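发件人：Aisling Noonan
收件人：Grenham 合租与小业主邮件列表
主题：回复：公用洗衣房的水费怎么摊

各位好：

Kelly 上次的信我读了两遍，先把原文留在下面，再逐条回。

> Kelly Tindall 写道：
> 我们楼三月的水费单是 548，比上一期的 463 多出 85。住户还是那些人，表也没换过。
> 现在按户平摊，楼上独居的那位很有意见，说自己一个月洗不了几次衣服。
> 另外想问，洗衣房要不要装分表？Gernberg 那边有人装过吗？
> 还有，换季大家都在洗厚衣服，要不要限制时间？

先说涨的那 85。这个数不一定是洗衣机用掉的。我们楼去年也碰到过类似的情况，后来查出是二楼马桶水箱的浮球阀关不严，水一直细细地流。建议你先做一次夜间读数：晚上十一点抄一次总表，早上六点再抄一次，中间请大家尽量不用水。如果数字还在走，先找漏点，摊费的事往后放。 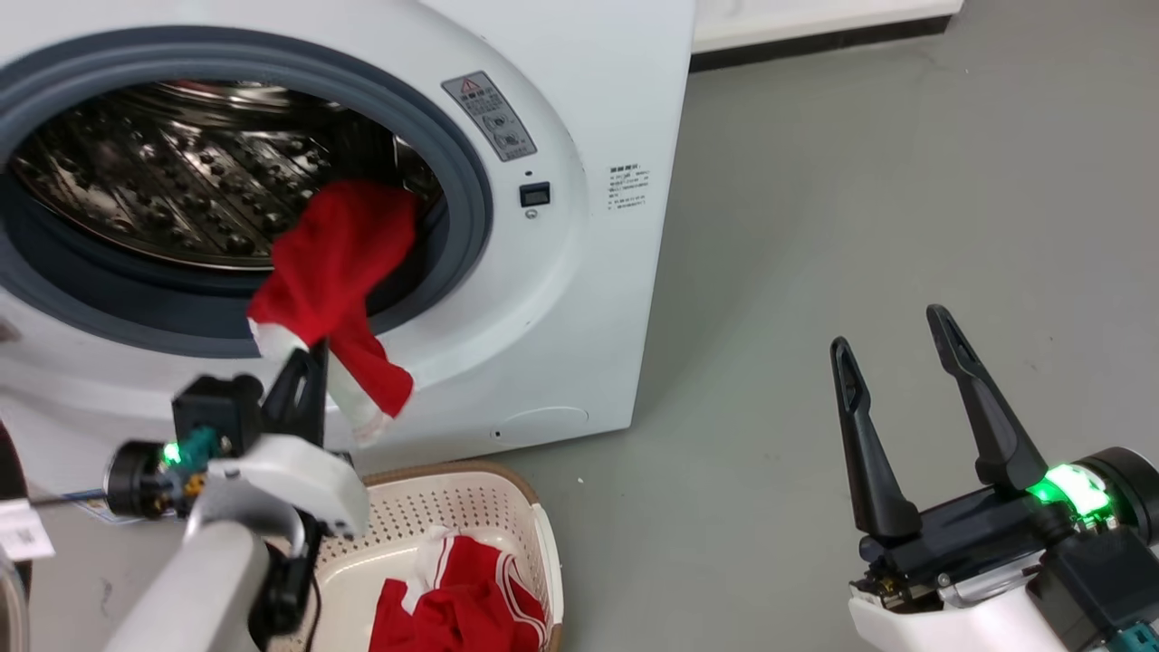

Aisling Noonan
列表管理员，Dolan 楼住户代表

再说怎么摊。我见过的做法有下面几种，各有各的麻烦。

1. 按户平摊。算起来最快，住户人数差得多的楼容易吵。你们现在就是这个情况。

2. 按人头。要有一份大家都认的名单，长住的客人算不算也得事先写清楚。我们的规定是连续住满两周就算一个人，从第三周起计。

3. 基本费加使用费。总水费里先拿出一部分按户平摊，剩下的按洗衣次数算。次数靠门后那张登记表，洗一次写一行，写房号和日期。漏写的肯定有，我们试了半年，月底对不上的部分仍旧按户分掉，没有人为这点差额来找过我。

4. 装分表。Gernberg 那边我问过，他们给洗衣房单独接了一只冷水表，连工带料 117，房东出一半，住户出一半。表装在进水阀后面，抄表不用进机房。要注意的是，分表只能告诉你洗衣房一共用了多少水，分不出是谁用的，所以登记表还是得留着。
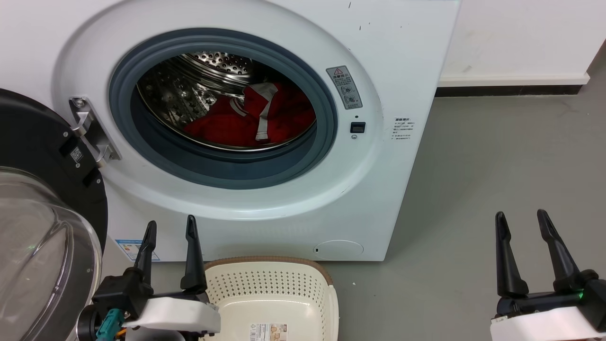
限时和换季

不太建议限时。Loven 那栋楼定过晚上八点以后不许洗，结果上晚班的两户只能挤在周末，排队更长，后来改成十点，意见就少了。如果主要是怕吵，定一个最晚的开机时间就够了。

换季那几周可以请大家把能合在一起的衣服合着洗，颜色深的单独放一桶。半桶也开一次机的习惯比较费水，写在登记表最上面提醒一句就行，不用罚款。

还有押金的事。上次有人提议每户交一笔维修预备金，总额凑到 3000，专门管洗衣机和热水器。我个人同意，但账要单独记，支出要贴收据，搬走的人按什么比例退也要先定好。没有定好之前请不要收钱。

Kelly，夜间读数做完请把两个数发到列表里，连同三月那张水费单的用量那一栏。只看金额看不出单价有没有调整，要看用量才好比较。上一期的单子如果还在，也一起发来。

其他楼装过分表的，麻烦回信说一下表的口径和安装位置，我汇总以后放到列表的存档里。回信时请删掉多余的引用，只留你要回答的那几行。

Aisling

--
退订请给列表地址发一封空白邮件，主题写“退订”。
存档只对 Grenham 列表成员开放，忘记密码请联系管理员。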